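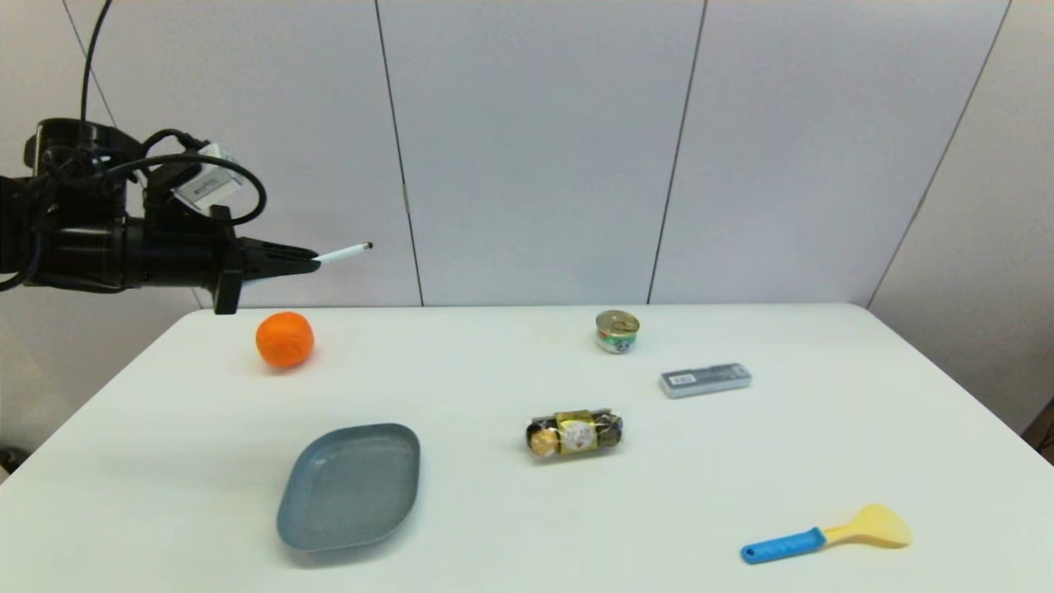 Handwriting and Recall in a First-Year Geography Course

Student Project Report, Department of Education, Antal College

Print this page | E-mail this page

1. Purpose

The project examined whether first-year students who take lecture notes by hand remember more of the material than students who type. The question was suggested by a change in course policy at Antal College, under which laptops were permitted in all lecture rooms from February onward. The report was prepared under the supervision of Tincuța Munteanu and submitted in partial fulfillment of the requirements for the methods course.

2. Participants and Materials

Invitations were sent to 400 students enrolled in the introductory geography course. Of these, 145 agreed to take part and 68 completed every stage. Only the results of those 68 students are reported. Participants chose their own method of note-taking, as the department did not wish to assign one during a graded course.

The lectures covered river systems, soil types and the growth of market towns, with the Vusow valley used as the main case throughout. Recall was tested with a short paper of open questions prepared by the project group and checked by the course instructor.

3. Procedure

Each participant attended three lectures and handed in a copy of the notes at the end of each one. The recall paper was given without warning on the Friday of the following week. Participants did not have access to their notes during the test. Papers were marked by two members of the group working separately, and differences were settled by discussion. 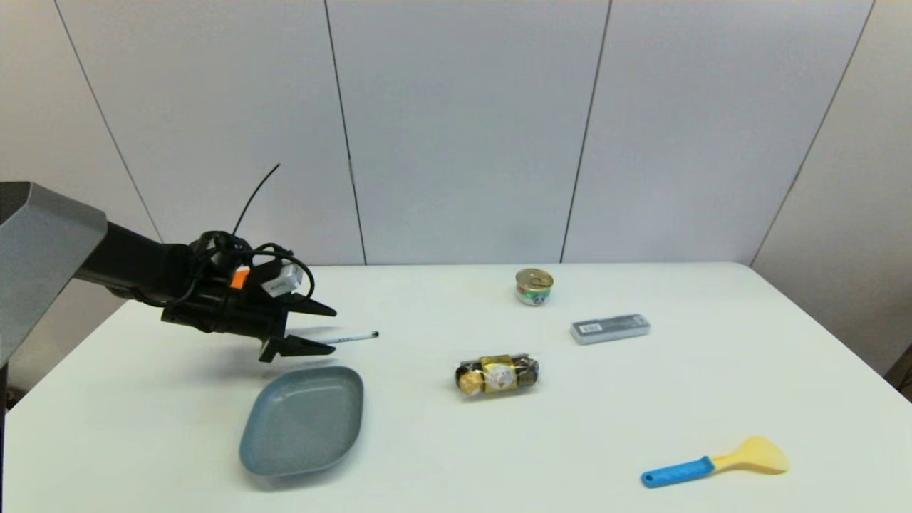

Notes were also compared for length and for the amount of wording copied directly from the lecture. Copying was judged against the lecture script. Drawings, arrows and maps were recorded on a separate sheet but were not scored.

4. Findings

Typed notes were longer and stayed closer to the words of the lecturer. On questions of fact, such as the names of tributaries, the two groups performed at a similar level. On questions asking for an explanation, the students who wrote by hand gave fuller answers, particularly on the lecture concerning soils.

5. Limitations

Students who prefer handwriting may differ from others in ways the project did not measure. The loss of participants between the first and last stages was high, and no record was kept of how long each person studied outside class. A further study should assign the method of note-taking and repeat the test later in the term.

Last updated: February

Reader comments

Drukutska: Were students who switched between paper and laptop counted in either group? I could not find this in section 2.

Metisico: The finding on soils matches what I see in my own classes. I would like to read the recall questions if they can be posted.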